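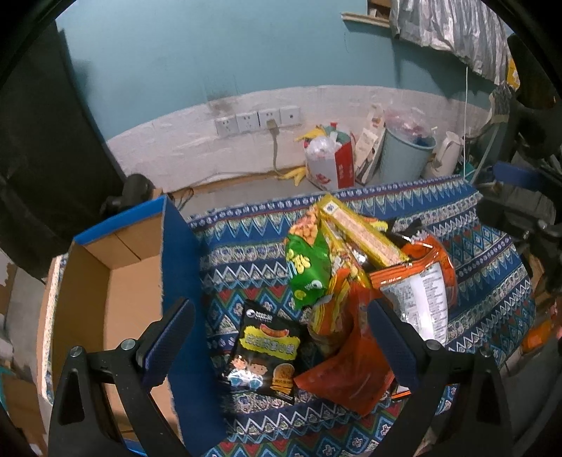

4.2 Setting up a mixed-item packing task

The Clindel hand-held gripper records the path of the fingers together with the view from the wrist camera, and the settings in this section decide how useful that recording will be for sorting and packing work. Choose items that differ in size, colour and surface. A heap of snack packets on a patterned cloth, with an open cardboard box to the left of it, is a suitable layout: the packets overlap, some lie with the printed back panel upwards, and glossy film reflects the room lights. Both blue finger pads must be in view at all times, facing each other across the gap. If either pad is missing from the preview, return to section 3.5 and refit the camera bracket before going on.

Before you start

The gripper must be paired with the Proltine recorder and the status light must be steady green. Storage for 30 minutes of recording is the minimum for one session. The finger pads must be clean and free of dust. Wipe them with a dry cloth only.

CAUTION: Do not use solvent on the pads. It hardens the textured surface and the grip values in Table 6 no longer apply.

Procedure

1. Place the items in a single heap within reach of the operator. Do not line them up.

2. Place the box next to the heap with its flaps folded outwards. A flap that stands up may catch the outer edge of a finger during release.

3. Hold the gripper above the heap with the fingers fully open. Check the preview. The heap and the near side of the box should both be visible, although a finger may hide part of the box.

4. Press and hold the trigger lock for two seconds. The recorder sounds one tone and sets the zero position of the fingers.

5. Close the fingers on empty air until the pads touch, then open them again. The gap reading should return to within 1 mm of its starting value. If it does not, repeat step 4.

6. Press Record. Wait for the second tone before moving.

7. Pick the uppermost item first. Approach from above, with one pad on each side of the packet, and close until the film just begins to fold.

8. Lift clear of the heap, move to the box and open the fingers fully. Pause briefly before the next pick.

9. Press Record again to close the file. Enter the task name and the operator's initials.

Note: Air-filled packets give a soft contact and the force reading rises slowly. Set Contact Threshold to Low for these items. The factory setting is Medium.

Note: Background clutter need not be cleared, but keep loose cables out of the operator's path.

CAUTION: Do not squeeze sealed packets to the end of trigger travel. A burst packet can push crumbs into the finger joints - see section 7.1 for cleaning.

Number of recordings

For a first model, Kusik training software accepts a minimum of 1,000 picks. Rearrange the heap after every 10 picks and swap at least one item each time. The sample set supplied on the memory card holds 2,754 picks and can be merged with your own, provided both were made with the same pad type.

Fault messages

E14 Pad not found. A pad is covered or outside the camera view. Check for film stuck to the pad, then check the bracket.

E17 Zero drift. The gap reading has moved during the session. Stop, repeat steps 4 and 5, and start a new file.

E21 Tracking lost. The gripper was moved too quickly or the camera was covered. The file is kept up to the last good reading.

Replacement pads are sold in pairs by Belhaj under the same part number for left and right. Fit both at once and tighten the screws by hand - a powered driver will strip the thread.

Section revised in December by Sigrun Lindholm, technical documentation.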